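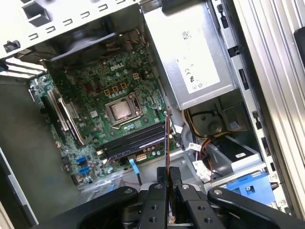

Interior de una torre de sobremesa Dell, con la placa base a la vista.

Trucos para la ropa y las botas de fútbol: cuáles me creo y cuáles no

Tamara Sirko — 31 de enero de 2021

Cada temporada vuelven los mismos consejos. Que si vinagre para el olor, que si papel de periódico en las botas, que si la camiseta al congelador. Los he oído en la grada, en el vestuario y en grupos de padres a las once de la noche, casi siempre de boca de gente que no los ha probado más de una vez. En casa entran dos equipaciones embarradas por semana, las dos del Dridumside, y he tenido ocasión de estropear unas cuantas prendas siguiendo recomendaciones ajenas. Lo que sigue sale de ahí. Si a alguien le funciona lo contrario, estupendo, pero que me enseñe la camiseta.

El barro, cuando esté seco

Empiezo por uno de los pocos en los que creo sin reservas. El barro fresco se extiende en cuanto lo frotas y se mete más adentro. Cuelga la ropa, espera a que la tierra se cuartee y sacúdela fuera de casa. Después, un cepillo de uñas viejo por el revés de la tela. Por el derecho se levantan hilos, sobre todo en las medias.

Lo que quede se moja con agua fría. He leído en varios sitios que el agua muy caliente «abre la fibra» y suelta la tierra. En una camiseta de poliéster no he visto nada parecido. Sí he visto dorsales arrugados como una pasa, y eso ya no tiene arreglo con plancha ni con nada.

Las manchas de hierba

Aquí la lista de remedios es interminable: pasta de dientes, limón, leche, alcohol, patata cruda. He probado los cuatro primeros. La pasta de dientes blanquea un poco el pantalón blanco y deja un cerco que huele a menta durante tres lavados. El limón al sol me decoloró la franja azul de una manga. La leche, nada de nada. El alcohol de farmacia es el único que se llevó algo del verde, aplicado con un algodón, a toquecitos y probando antes en una costura interior.

Con todo, lo que mejor resultado me ha dado es lo más aburrido: detergente líquido corriente, directamente sobre la mancha, frotar tela contra tela y dejarlo media hora antes de meterlo en la lavadora. Uliana Melnychuk, que lava las equipaciones del equipo femenino desde hace años, jura por una barra de jabón de toda la vida. Hicimos la prueba con un mismo pantalón, su jabón en una rodilla y mi detergente en la otra. Ella dice que ganó el jabón. Yo diría que empataron a cero.

El suavizante

Fuera. En esto soy una pesada. Las prendas técnicas pierden parte de su gracia cuando se les queda encima esa película: el sudor tarda más en irse y el olor se agarra. Si la camiseta te parece áspera sin suavizante, prueba con menos detergente, que muchas veces la aspereza es jabón mal aclarado. El tapón del bote trae unas rayitas y casi nadie las respeta (yo tampoco, hasta que empecé a encontrar grumos en los bolsillos del chándal).

Sobre los detergentes «especiales deporte» tengo mis dudas. Compré uno de la marca Udura en septiembre, al empezar la liga, bastante más caro que el normal. Olía muy bien el primer día. El martes, después del entrenamiento, la camiseta olía igual que siempre. Terminé el bote por no tirarlo y no he repetido.

Vinagre para el olor: depende

Un chorro de vinagre blanco en un barreño de agua fría, la ropa dentro un rato y luego al lavado normal. Algo hace, lo reconozco. La axila de las camisetas mejora. Las medias también, aunque menos. Lo que no me creo es que baste con echarlo en el cajetín una vez al mes y olvidarse del problema. Tampoco me gusta para los elásticos de las espinilleras, que en casa empezaron a cuartearse. Puede que fueran viejos, pero por si acaso ya no los mojo ahí.

Y nunca, nunca con lejía. No es una cuestión de gustos: la mezcla suelta gases tóxicos. He visto ese consejo escrito con toda tranquilidad en una hoja pegada en un vestuario, y la arranqué.

El congelador

Alguien tuvo la idea de meter los guantes de portero en una bolsa y congelarlos una noche para «matar el olor». Lo hice. Al sacarlos no olían a nada, lógicamente, porque estaban helados. A la hora de calentar ya olían como antes. Además, ocuparon el sitio de los guisantes.

Los guantes se lavan puestos, con agua templada y una gota de jabón suave, como quien se lava las manos. Se aprietan sin retorcer hasta que el agua salga clara y se dejan abiertos a la sombra. El látex no lleva bien el radiador. Tampoco le gusta quedarse seco del todo durante semanas, así que antes de usarlos los humedezco un poco por la palma.

Papel de periódico en las botas

Este sí, con matices. El papel absorbe, pero se satura enseguida. Meter una bola el domingo y sacarla el miércoles es lo peor que se puede hacer: deja la humedad encerrada con un tapón. Hay que cambiarlo. Yo pongo el primero nada más llegar, lo tiro al cabo de una hora, pongo otro y esa noche lo dejo. En total, 12 horas lejos de cualquier estufa, con los cordones flojos y la lengüeta hacia fuera. La plantilla se seca aparte.

El papel de cocina va igual de bien y no mancha el forro claro. Con el periódico me salieron unas medias blancas grises en la puntera, y tardé dos semanas en entender por qué.

En cuanto al arroz, que también se recomienda: aparte de la lástima de arroz, acabas con granos metidos en la puntera hasta final de temporada.

El secador y el radiador

No. Las suelas pegadas se despegan con el calor, y lo hacen siempre en el calentamiento de un partido fuera de casa. Si no queda más remedio, ventilador. Colócalo a un paso de distancia, con las botas tumbadas de lado para que el aire entre por la boca. Es lento y hace ruido. Aun así, las botas me duran más desde que lo uso que en la época del radiador del pasillo.

Un detalle para quien desconfíe de su propia mano, como yo: la báscula de cocina. Mi bota derecha pesa 230 gramos seca. Si marca más, sigue mojada por dentro por mucho que el exterior parezca listo. Me tomaron por loca cuando lo conté, pero es el único método que no depende de meter la nariz.

Cuero y sintético no son lo mismo

La mayoría de las botas que veo en el campo son sintéticas y se limpian con un trapo húmedo. Punto. Toda la liturgia de grasas, ceras y cremas viene de cuando eran de piel, y aplicada a un sintético solo consigue que se pegue el polvo.

Para las de piel sí hace falta algo de crema, poca, con la bota ya seca. Unto el dedo, extiendo y retiro lo que sobra con un calcetín viejo. Las Plorholm que heredé de mi hermano siguen enteras con ese tratamiento — y con dos cambios de cordones, todo hay que decirlo. La vaselina, que tanto se recomienda, ablanda al principio y luego deja la piel como un chicle. No la uso.

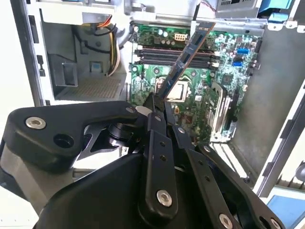 Los tacos

Con los tacos de rosca hay una costumbre que sí merece la pena: aflojarlos y volver a apretarlos cada poco, con una gota de aceite en la rosca. Si se oxidan dentro, luego no hay llave que los saque. Para el que ya está atascado, aceite penetrante, paciencia y llave buena. El truco de golpear el taco con un martillo me costó una suela.

Entre taco y taco, el barro sale con el mango de una cuchara de plástico. He visto a gente usar un destornillador y después preguntar dónde se habrá hecho ese agujero. Golpear una bota contra la otra limpia mucho, pero también abre las costuras de la puntera. Yo lo hago suela con suela, sin entusiasmo.

Espinilleras y bolsa

La bolsa es la gran olvidada y, para mí, la culpable de casi todos los malos olores que luego se achacan a las botas. Vacíala al llegar a casa, aunque sea tarde y haya habido prórroga. Dale la vuelta, sacúdela y déjala abierta. Un paño con agua y jabón por el fondo cada par de semanas basta.

El bicarbonato dentro de la bolsa funciona a medias. Absorbe algo si lo dejas una noche y luego lo aspiras. Si lo dejas puesto, se apelmaza con la humedad y aparece en todas partes, incluido el bocadillo. Las bolsitas perfumadas las descarto: el resultado es olor a pies con lavanda.

Las espinilleras, agua y jabón por la parte dura y por la espuma, y a secar con la espuma hacia arriba.

Los dorsales y el escudo

Siempre del revés, agua fría, centrifugado corto. Esto lo dice todo el mundo y por una vez todo el mundo tiene razón. Lo que no comparto es lo de planchar el dorsal despegado con papel de horno. Una vez me aguantó; otra me quedó el número pegado al papel y media cifra en la camiseta. Si la prenda importa, que lo haga quien la estampó.

La secadora, ni en frío. Tendida de las costuras de abajo, a la sombra, una camiseta de juego está lista por la mañana y no necesita plancha.

Guardar el balón

Dicen que hay que desinflarlo entero en verano. A mí los que guardé vacíos me salieron con un pliegue que no se fue. Ahora les quito un poco de aire y los dejo en una balda, lejos de la caldera. La aguja se moja antes de meterla en la válvula, con agua o con una gota de glicerina. Con saliva también entra, aunque en casa me lo tienen prohibido.

Lo próximo que quiero probar es lo de lavar las redes de las porterías pequeñas en la bañera. Me lo ha recomendado Uliana y no me fío nada.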